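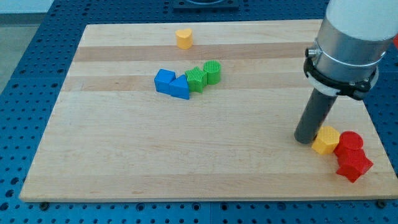 Week 2: good manners at the pushing bench

Welcome back, everyone! Before you start, do have a slow read of the Okell bench rules (Vasanthi Poojary has the full sheet). Keep hands off the board while the arm is powered, even if a block has wandered over the edge. Stop the arm first, then tidy up. Write down the block layout before each run, and please log the failed pushes too, as we're hoping for 700 good honest entries by the end of term.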